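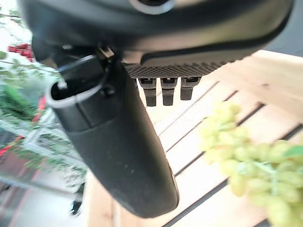
## Re: [plitska-list] Oil or soap for pale slatted wood?

Dear all,

Thank you for the quick answers on 17th June. I reply under the quoted message of Baptiste, so that the order stays clear.

> Baptiste Pons wrote:
>
> I would not oil it at all. Oil makes the pale boards go yellow, and in the gaps between the slats it stays sticky for weeks. I use only soap flakes in warm water, two times in a year. Which finish did you have on it before? And do you sand along the slat or across?

Before, there was no finish, only the bare wood. I sand always along the slat, by hand. Across the grain I tried once on an old shelf and the scratches are still there.

About the yellow color you are right. I made a test with the Skemero oil on a leftover board in April, and now it is much darker than its neighbor. So I will follow your advice and take the soap.

The gaps are for me the bigger problem. They are thin and a cloth does not go in. At present I do this:

1. Brush out the dry dust with an old toothbrush.
2. Fold fine sandpaper once and pull it through the gap, very lightly.
3. Wipe with a damp cloth, following the direction of the boards.

Step 2 is slow, and I am afraid to round the edges too much. Does somebody know a thinner tool? Usman wrote to me privately that he uses a strip of stiff felt, but I could not find such felt in the Cikau shop.

I have one more question for Baptiste: do you rinse the soap with clear water, or do you leave it to dry in the wood?

With kind regards, and thank you again for your patience with my English.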